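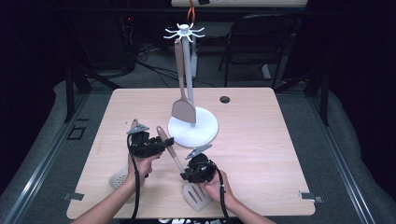 According to Daithí Cullinane, the word "spatula" should have been retired long ago and replaced with "the flat one," which is what most people say anyway when their hands are full. The suggestion has not been adopted by any dictionary, but it describes fairly well the state of a tool whose name covers at least three different objects and satisfies the owners of none of them.

Spatula

A spatula is a hand tool with a handle at one end and a broad, flat blade at the other. It is used for lifting, turning, spreading, mixing, or scraping, depending on the blade and on who is asked. The term is also used in medicine, pharmacy, painting, and plastering, where the people concerned tend to regard the kitchen version as a latecomer.

Name

The word comes from Latin, where it was a diminutive of spatha, a broad blade or sword. A spatula is therefore a little sword, a fact that appears in nearly every cookbook with space left at the foot of a page. "Spade" is a more distant relation, and "spathe," the leaflike hood around certain flowers, comes from the same family and is seldom used on eggs.

In American kitchens the word may mean a turner, a flexible scraper, or a narrow metal blade for icing. British cooks have often called the turner a fish slice, whether or not fish is involved. Attempts to sort this out usually begin with a diagram and end with a fourth meaning.

Types

The turner has a wide blade set at an angle to the handle, so that it can slide beneath food while the cook's knuckles stay clear of the pan. Slots in the blade let fat drain away. They also let small pieces of onion through, and recipes are silent on this.

The scraper has a soft blade and is meant for getting batter out of a bowl. Children of earlier generations disliked it for the efficiency of its work. The Milora scraper, sold for years at the Dumitrescu department store in Clakau, was advertised as leaving the bowl "as if no cake had been thought of," and did poorly in the weeks before holidays.

The icing spatula is long, thin, and blunt. An offset version has a bend near the handle, which keeps the fingers out of the frosting. Owners of the straight kind maintain that they prefer it.

Materials

Wood is the oldest common choice. It is gentle on pans and slow to carry heat up the handle, and it will keep a faint memory of garlic for the rest of its life. Steel makes the thinnest edge and is favored for griddles, though it scratches nonstick coatings. Nylon is kinder to the coating but can soften or melt if left resting in a hot pan. Silicone stands up to more heat, bends around corners, and can be had in every color except the one that matches the rest of the set.

Storage

The handle of a turner is usually a little longer than the drawer bought to hold it. A blade turned on its side will catch under the countertop and prevent the drawer from opening, a condition for which the usual treatment is a second spatula, slid in through the gap. That one is generally kept in the same drawer.

Crocks, wall rails, and freestanding racks with hooks have all been offered as remedies. In Belico's 7-hook revolving stand, any tool could be brought to the front with a push of the finger. A vigorous push brought them all to the front, one after another, and then to the floor. A later model turned more stiffly and cost more. Dorin Sandu's pamphlet on kitchen order, printed in Clakau, advised keeping only 2 spatulas and giving the rest away. The pamphlet was popular as a gift and was often passed along with a spatula.

In competition

Pancake races, in which runners toss a pancake from a pan as they go, generally forbid or ignore the spatula. The April fair at Clakau takes the opposite view. Entrants carry a fried egg on a turner over 100 meters, and the yolk must arrive whole. Slotted blades are allowed. A motion to ban them has come up several times and is always put off until after lunch.

See also

Fish slice
Palette knife
Tongue depressor
Drawer, jammed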